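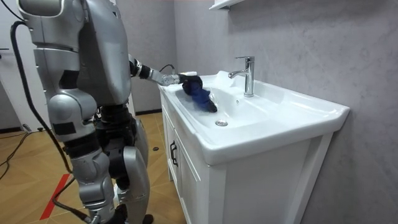 Vitreous china is a type of ceramic coated with a hard, glassy glaze and used mainly for sinks, toilets and other bathroom fixtures. The clay body is fired until it is dense and takes up very little water, so a chip in the glaze does not soon lead to damage underneath. It should not be confused with enameled steel or enameled cast iron, in which a layer of glass is fused onto metal.

Manufacture

The raw body is a mixture of ball clay, kaolin, feldspar and quartz. These are stirred into water to make a liquid called slip, which is poured into plaster molds. The plaster draws water out of the slip and leaves a firm layer of clay against the mold wall. Once the wall is thick enough, the extra slip is drained off and the piece is taken out, trimmed and left to dry.

Glaze is sprayed on the dry piece, and both are usually fired together in a single pass through a tunnel kiln. Clay shrinks as it dries and again as it is fired, so molds are made larger than the finished article. Large flat areas are the hardest to keep true, and makers often give them a slight slope or curve to hide warping. 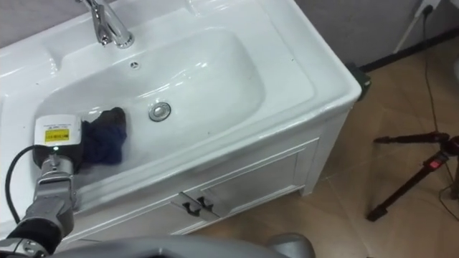

Washbasins are cast either as separate bowls or in one piece with the surrounding top. One-piece tops have no seam between bowl and counter where dirt can collect. Many basins also have an overflow, a second route by which water can reach the drain before it spills over the rim. The opening is commonly a small round hole in the back wall below the faucet, sometimes finished with a metallic rim. It leads to a hollow channel formed inside the casting, and this channel is one reason basins need more complicated molds than plain bowls.

Defects and grading

Finished pieces are checked under strong light. Common faults include pinholes, crawling (bare patches where the glaze has pulled back), and crazing – a net of fine cracks caused by glaze and body shrinking at different rates.
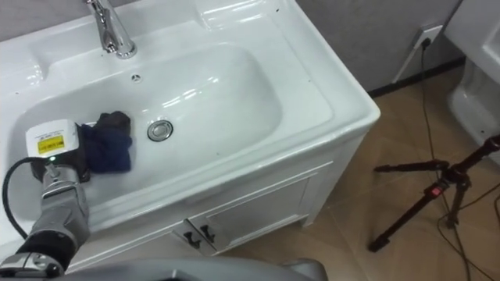
Small faults can be filled and the piece fired a second time at a lower temperature. Pieces that cannot be repaired are crushed, and part of the waste may be ground up for use in new clay bodies.

Care

The glaze resists most household cleaners but can be dulled by gritty powders and by products containing hydrofluoric acid. Gray marks left by metal objects usually sit on top of the glaze and come off with a mild polish. Mineral scale from hard water is treated with vinegar or citric acid.
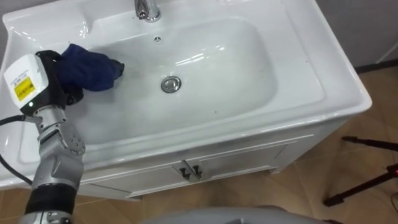
Horácio Teixeira advised against leaving vinegar to soak near a metal drain fitting, and wrote that a short wipe followed by plenty of clean water does less harm to the plating.

See also: Earthenware; Fireclay; Porcelain enamel; Slipcasting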